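Notebook, August, teleop in the sim kitchen

Started at 9:40, later than planned because the headset wanted an update and then wanted it again. Goal for the day was simple enough on paper: get a decent pile of hand-driven demos for the Flillska task set, kitchen counter version, so Marek has something to train on while he's on the train to Gillport. We're on build 2233 of the sim. If you are still on the older one, please pull before you record anything — the contact settings changed and the two don't mix.

Quick recap for Lộc, who missed the planning chat. We drive the arms with the handheld controllers, squeeze the trigger to grip, and every run gets saved as one episode. An episode begins when I press the left thumbstick and ends when I press it again. If I mess up halfway I keep going for a bit and try to fix it, and I tag it "recovery" so it doesn't get tossed. Theophilus is very keen on those and I'm coming around to his view.

First block was the sponge. I thought it would be the easy one and it was a pain! It lies so flat that the fingertips have to come in almost scraping the marble, and with the controller lag (80 ms this morning, I checked) I kept pushing down a touch too long. What helped was slowing way down for the last little stretch, then closing before I felt ready. Also, approach along the long side. The sponge sits at a diagonal in this layout, so the wrist has to turn with it, and if you try to do the turn and the drop together you'll end up chasing it over the counter.

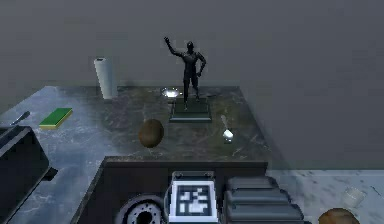 Kiều Khương
Teleoperation lead, Skimis

The coconut is a different animal. It rolls, obviously, and it rolls toward the front edge if you so much as breathe on it from behind. My trick so far is to come straight down from above with the grip opened all the way, wait a beat, then close slowly. No sideways move at all until it's up off the stone. I lost a fair few before I settled on that. There's another round brown thing over on the lighter surface to the right, near the little cup, and I left it alone today. Can somebody decide if it's part of the task or just dressing? The instruction text says "the coconut" and that's going to bite us later.

The bowl I only tried twice. It's tucked in behind the pedestal with the figurine's legs partly in front of it, so from the head view I'm guessing at the rim, and the shiny highlights make it worse. Ngân suggested going around the left side, between the statue and the paper towels, and coming back in at an angle. Better, but my elbow (the robot's, I mean) swings close to that raised arm. If the figurine gets knocked, I stop the episode and reset. I don't want the policy learning that waving statues are fair game.

Spoon: fine. Nice, even. The handle points toward the back, so I pinch it partway along and lift, then let it hang before moving. Marek wants some picks from the bowl end too and I'll do those tomorrow morning when my hands are fresh.

Tally at lunch: 33 episodes kept. I can manage up to 20 in a row before my grip timing gets sloppy, and then I need to get the headset off and walk around. You can see it in the replays, too. The late ones have this jittery hover over the object where I can't make up my mind. I've marked those and would like Theophilus to look before we throw them in with the rest.

Tried Ngân's new hand scaling after lunch, where a big move of my hand gives a small move of the gripper once I'm near the counter. Love it for the sponge, hate it for anything that needs reach. Could we put it on a button? I'd hold it down for the last bit and let go again after the grasp.

Left to do:
Re-record the sponge set with scaling on
Spoon from the bowl end
Ask about the second brown object
Fix the episode names, I typed "La" as the prefix on the first batch and it should be the full layout name
Lower the controller vibration, my right thumb is buzzing as I type this

Saved everything to the shared drive at 4:15, in the folder with my initials. Headset is on the charger, left controller needs a new battery.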